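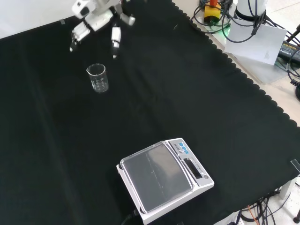

**Small Supplier Credit Study: progress report for September**

Submitted by Divya Hegde, Flernel Research

The study examines how late payment by larger buyers affects borrowing among small manufacturers in the Skerum district. Work remains within the budget agreed with the Breneo Fund.

Questionnaires were sent to 999 firms and 285 have been returned complete. The reply rate is lowest among textile finishers, many of whom keep no separate record of overdue invoices. A shorter form has been drafted for them and will go out next month.

Early returns show that firms commonly meet wages from overdrafts while waiting for payment. Several reported that their bank had declined to extend an existing limit. Interviews have been held with four lenders, and a fifth, Reddy Finance, has agreed to take part.

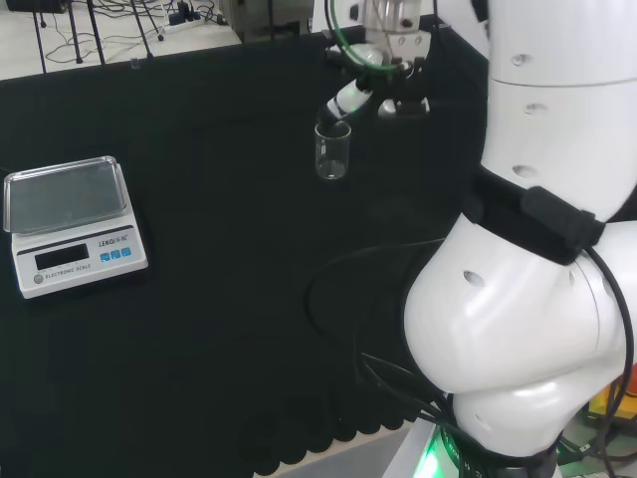

**Will the low reply rate among textile finishers delay the final report?**

The delivery date is unchanged. Interviews with lenders are ahead of plan, and the time saved has been moved to follow-up calls.

**Spending and next steps**

Postage has cost more than planned, and the difference has been met from the travel line. We ask the Fund to approve this transfer in writing. The draft chapter on bank lending will be sent for comment once the fifth interview has been written up. Tables on overdue invoices will follow separately, with firm names removed.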